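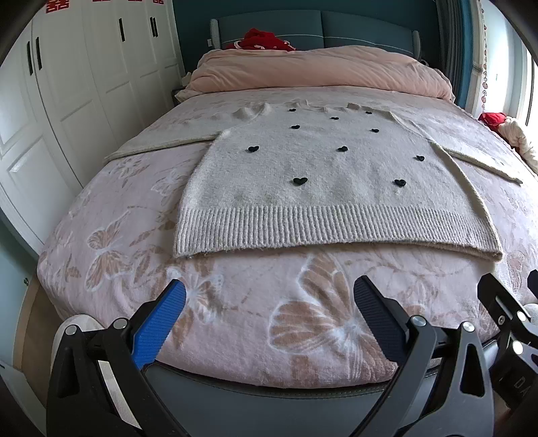

A butterfly-print blanket and a peach-pink quilt on the bed.

Viktória Szénási started Ilosus with a map of one river. The fantasy setting now runs to 212 pages of notes, and most of them deal with the people who live along the water.

"I had the river before I had a single character," she says. "Then I needed to know who paid to cross it."

The answer was Tristport, a harbor town run by six ferry families. Each family keeps its own calendar, so a contract signed in one house can already be overdue in another. Szénási says the idea came out of a game session that went badly.

"My players kept arguing over what day it was. I wrote the argument into the town."

Remzi Değirmenci, her co-writer, handles the older history. He wrote the fall of Noltberg, a mountain city that was emptied 200 years before the main story begins. He has never settled on a cause.

"I have three versions and the characters believe different ones," he says. "Viktória wants me to pick – I probably will, before the next book."

They plan to release the Tristport chapters in June. Ten are finished. The religion of the river people still has no name, and Szénási says she is in no hurry to find one.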